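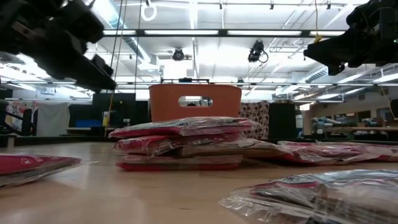
*Pink packets stacked by the orange bin, with a few more around them.*

## Packets that slide everywhere

I love a bin with flared sides for slippery packets! Lay the biggest ones flat first, press the air out gently, then turn every second packet end for end so the fat ends don't pile up on one side. A handle hole in the front is brilliant too — you can peek in without lifting anything down. Mine holds 38 if I'm patient. Wipe the table before you start.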